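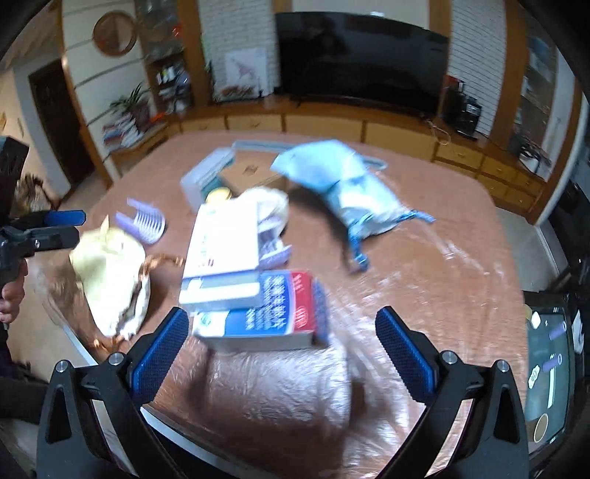
## Perimeter and gate inspection, Tumley relief compound

Completed at 06:30, before the change of guard. Items marked "Open" pass to the next shift.

- [x] **Outer fence.** No cuts or gaps. Two posts on the Romwood road side lean inward. Comment: repair requested in March, no date given.
- [x] **Sandbag wall.** Height 105 cm throughout. Satisfactory.
- [ ] **Vehicle barrier.** Open. The arm drops slowly and must be pushed by hand.
- [x] **Shelter.** Marked for 33 persons. Exit clear, water in date.
- [ ] **Radio link to Mikeck post.** Open. Two calls unanswered during the night curfew.

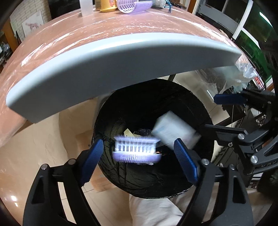
Baidoo post replied that it had heard both calls clearly and believed the fault lay with the Mikeck receiver. It asked that the link be tested again before any convoy is cleared to leave.

- [ ] **Repeat radio test.** Open. Convoy movement held until signed off.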